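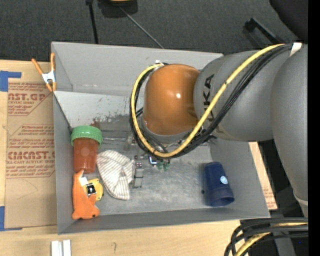 Jars are the heart of the Sornska swap shelf, and we get more mail about them than everything else put together! Spice jars, vitamin jars, giant pickle jars, the lot. Any color is welcome, and so is any lid that belongs to its jar. A reddish-brown see-through one with a wide green ribbed lid, like the jar lying in the gray bin, is just the sort of thing people love to take home for buttons or seeds (the ribs give you something to grip, too).

Home | Swap Shelf | FAQ | Drop-off | Contact

Last updated: November

Do jars have to be glass?
Nope! Plastic is great, and for the kids' craft table we prefer it. Please don't bring anything that held paint, motor oil or cleaning products.

How clean is clean?
Wash it, let it dry with the lid off overnight, then sniff. If you can still tell it was garlic, give it another go. A spoonful of baking soda in warm water works wonders.

I can't get the label off. Help!
Soak the jar in warm water first, then rub what's left with cooking oil and an old cloth. Some labels just won't budge and we take those jars anyway, as long as your name and any prescription details are gone.

Can I bring lids without jars?
Yes please! Lids go in the tub by the door at Gallum. Somebody always needs one, and matching them up is oddly fun.

Is there a limit?
10 jars per visit, and 4 of those can be the really big ones. If you've cleared out a whole pantry (good for you!) write first and we'll make room.

My bin at home is all scratched and scuffed. Can I donate it?
Scratches are fine. Cracks aren't, and neither are bins that have lost their bottoms, which we have had twice.

Where do I drop things off?
Gallum, room 103, Friday until 6 pm. The Zapata branch takes jars too, though they don't have space for bins.

What happens to the jars that don't get picked?
The Trakau garden group takes most of them for seed storage. They used 323 last season and asked for more!

Can I just come and take a jar without bringing one?
Of course. Bring a bag, the good ones go early.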